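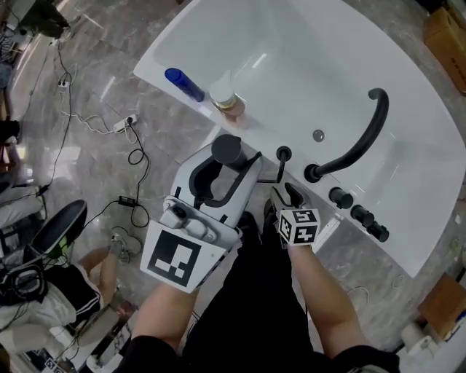
Photo: Mhairi Lindsay

Category: Home builds / Handheld grippers / Tracking
Ticket 1484
Status: Open

Tracking drifts at the tub. I'm told this is fixed. I don't believe it is.

Setup: pair of handheld grippers, home build, Flonemero pose software on a Wernel mini PC. White printed bodies, marker panel on the left one, marker cube on the right. Job is picking things up off the bathtub rim and putting them back, so we can train the arm on it later.

Symptom: the right-hand pose jumps sideways when the tip gets down near the shower wand. Left hand mostly holds. Away from the tub, both are fine.

Tried so far:

1. Recalibrated, per the first reply. No change. I did it again in case I'd botched it. Still no change.

2. Swapped left and right cubes in the config. Colour me surprised, this made it worse. Reverted.

3. Exposure down to 2000 microseconds. Fewer jumps, but the log still shows 442 dropped poses in one session. The release notes call that "within tolerance". Whose tolerance?

4. Laid a matte grey towel over the rim. Better for a bit, then the spout started hiding the cube and I couldn't tell which problem I was looking at.

My money's on reflections. The tub is glossy white and the floor is polished grey marble, so there's shine everywhere you look. Waraporn Klinhom reckons it's USB power, given how much is hanging off that one power strip. Could be. I moved the camera hub to its own outlet and got the same jump at the same spot, so I'm not sold.

Reply from W. Klinhom, 4:10 pm:
Same spot doesn't rule out power. Your cable gets tugged when you lean in to the rim. Tape it to your sleeve and run it again. Also try the Pollock filter, version 2.

Mhairi:
Taped it. Jump's still there. The Pollock filter smooths the plot nicely and the gripper still ends up in the wrong place. Please don't mark this resolved on the strength of a nicer plot. Going to reprint the cube on matte stock in April and will post the raw log then.

3 comments · 2 shares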